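The Nelleck Yoga Bolster, Long Version 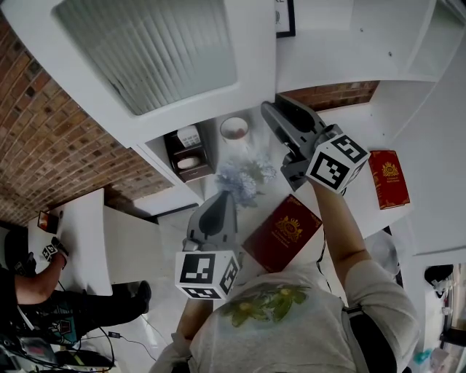 Posted by Trimville Mat Room

I teach three restorative classes a week and I've been through a lot of bolsters. Round ones that roll off under your knees, fluffy ones that go flat by fall, one that leaked buckwheat all over my hallway (still finding it!). The Nelleck is the one I ended up stocking, and I keep the long version in the shop all year.

It's a flat rectangle with rounded ends, packed with cotton, and it's firm. Really firm. If you like to sink into things you may want to try one before you buy, and you're welcome to come lie on the floor model for as long as you want. After a month or so of regular use it gives a little in the middle and gets a lot friendlier.

The long one supports you from the tailbone to the back of the head, so you don't need a second pillow for reclined bound angle. I'm fairly tall and it works for me. Shorter folks sometimes fold a blanket under the feet, or go for the standard size, but I've only got a couple of those left from the July order.

Weight: 2,649 grams with the cover on. Not something you'd want to carry on a bike, but there's a sewn handle at one end and it fits fine across a back seat.

Cover: zips all the way off. Cold wash, hang dry. I put mine in the dryer once and it took me and a friend to get it back on, so please don't do that. Spare covers weigh 700 grams and come in slate, rust, and a dark green that I like best.

Filling: there's an inner zipper, so you can pull some cotton out if it's too hard for you. Save what you take out! You'll want it back in a year or two.

People ask how it compares with the Gasser. The Gasser is softer and cheaper and I used one happily for years, but the seams on mine went at the corners. If you only practice now and then it's a perfectly good choice and I can order one in for you.

Studios: I do a better price on orders of 12 or more, and Flundow handles the delivery on those. Send me a note with the colors you want and your address and I'll write back with a total. Single bolsters are pickup or regular mail.

Page updated 2019-08-12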